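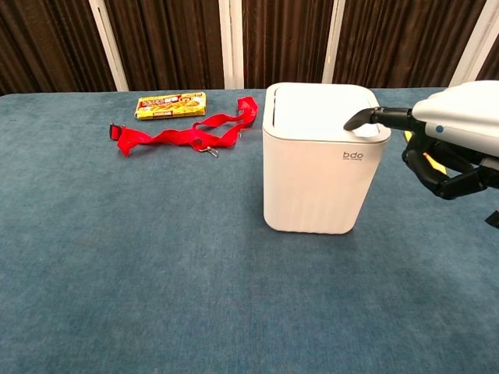

White bin with the gray "bdo" logo, yellow snack package and red lanyard, on the blue table. Brown curtain behind.

Table Things – the Brultska swap room

This page goes with the swap and giveaway tables we run in the hall on Koppel Street. People bring in things they no longer use, the things are set out on tables, and other people take them home. The gallery started as a way to let members see the kind of items that come through before they make the drive. It has grown since then. The full archive stands at 2,812 entries, most of them plain shots of one or two objects with a short note.

The notes on this page cover the picture at the top and the house rules for the kinds of items in it. The older galleries have their own pages, sorted by room: kitchen, bathroom, hallway, garage. Entries for small electrical goods were moved to the Helik building list in November and are no longer kept here.

The bin

A white square bin with rounded corners, taller than it is wide. The finish is matte and there is faint vertical ribbing low down on the front. The lid is white too and sits a little wider than the body, with a raised rim and a swinging flap.

Bins of this shape are among the first things to go at any swap. They fit beside a desk or between a toilet and a wall, and a swing lid keeps the contents out of view. For a kitchen we usually suggest something with a foot pedal, as a swing flap gets dirty fast when you are scraping plates.

If you bring in a bin, wash it first, inside and out, and let it dry with the lid off. Lift the flap out of the rim if it comes out and wash along the edges where it sits. Warm water and dish soap are enough for most of them. Old price stickers come off with cooking oil left on for a few minutes. Please do not line the bin with a bag before dropping it off – people like to see the bottom.

A bag that is too small will slide down behind the rim. Measure around the top of the bin before you buy a roll, and fold the edge of the bag well over before the lid goes on.

The snack package

Flat and yellow, with red and orange graphics, red Chinese characters across the top and golden food items in the picture on the lower half. The ends of the wrapper are crimped.

We take packaged food at the tables if it is factory sealed and in date. Imported snacks are welcome. If the label is in a language other than English, please write the contents on a slip of paper when you know them, with any nuts, milk, egg or shellfish listed first. The slips are in the tray by the door. Food that is not taken by closing time goes back to the person who brought it. We have no cupboard for it, and the hall does not allow food to stay overnight.

The lanyard

Bright red, lying loose on the carpet surface. Lanyards come in by the handful, mostly from trade shows and school events. They are useful for keys, whistles, USB sticks and name cards, and a few people take them for craft work. Red is easy to find at the bottom of a bag.

Take your own card or pass off the clip before you hand a lanyard in. Flat ones can be washed by hand in a bowl with a little detergent and hung up to dry. A mesh laundry bag works if you would sooner use the machine, but the metal parts can knock against the drum.

The table surface

The blue carpeted top is good for small objects. Glass and china do not slide on it and it is quiet when things are set down. The drawback is lint. A stiff brush gets most of it off, always brushing in one direction, and a strip of packing tape picks up the rest. Spills need to be blotted with a dry cloth right away – rubbing only spreads them through the pile.

Next swap

The next swap is 8th April. Doors open for drop-off in the morning and the tables are open to everyone after lunch. The limit is three large items per household, and a bin counts as large. Small things such as lanyards, mugs and unopened snacks do not count toward the limit. Parking is behind the Tradis warehouse, in the spaces along the fence.

Earlier galleries: Kitchen 1 – Kitchen 2 – Bathroom – Hallway – Garage – Odds and ends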